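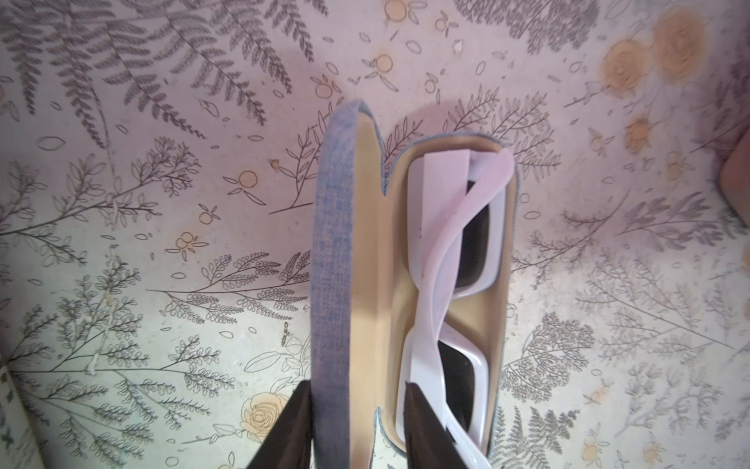 Free sample chapters / Programming / Second-year texts

We use cookies to remember your reading position. Accept | Settings

Chapter 10
Configuration Files

Up to now, every program in this book has carried its settings inside the code. The order tracker from Chapter 9 connects to a server named cabrera on port 2054, and both values are typed directly into the function that opens the connection. That works as long as one person runs the program on one machine. When the server gets a new name, someone has to find the line, change it, and build the program again.

In this chapter you will move settings of this kind into a separate text file that the program reads when it starts. You will also learn how to supply default values, how to check what you have read, and how to keep passwords out of the file.

10.1 What belongs in a configuration file

A setting is a good candidate if it changes from one installation to the next while the code stays the same. Server names, port numbers, folder paths and time limits usually fit. So does the level of detail written to the log.

Other values look like settings and should stay in the code. The number of columns in an order record is one. If someone changed it, the rest of the program would no longer match - the value is part of the design, and editing it in a text file would only cause errors.

Chepkoech Mfinanga ran into this while maintaining Rallovex, a stock-control program used by a parts dealer called Urkex. The first version had a configuration file of 126 entries. When she went through them with Mwanahawa Kinyua, who had written the import module, they found that most had never been changed at any site, and several would stop the program if they were. The file shipped with the next version had 64 entries. It was still long, but each one had a reason to be there.

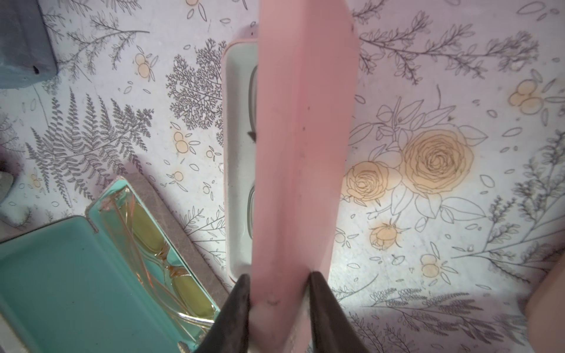

10.2 A simple file format

There are many formats for configuration files. We will start with plain name and value pairs, one to a line:

# connection
server = cabrera
port = 2054
# imports
folder = incoming
retry = yes

A line that starts with # is a comment and the program skips it. Blank lines are skipped too. On every other line, the text before the first equals sign is the name and the text after it is the value. Spaces at either end of the name or value are removed.

Note the word "first" in that rule. A value may contain an equals sign of its own, and a program that splits the line at every equals sign will lose part of it.

Everything read this way is text. The port above arrives as four characters and has to be converted to a number before use. The conversion can fail - a user may type the letter O for a zero - so the program must be ready to report the name of the setting, the line it was found on, and the value it could not use.

10.3 Where the program looks

Once the settings are in a file, the program has to find it. Our order tracker will look in two places, in this order:

1. The path given on the command line, if there is one.
2. The folder that holds the program.

It stops at the first file it finds. If there is no file in either place, it uses the defaults and writes a line to the log saying so. Before you go on, open the Chapter 9 project and save a copy under the name gusetti. All the listings in the rest of this chapter are changes to that copy.

More sample chapters
Chapter 4: Functions and Their Arguments
Chapter 7: Lists and Lookup Tables
Chapter 9: Talking to a Server
Chapter 12: Writing Useful Logs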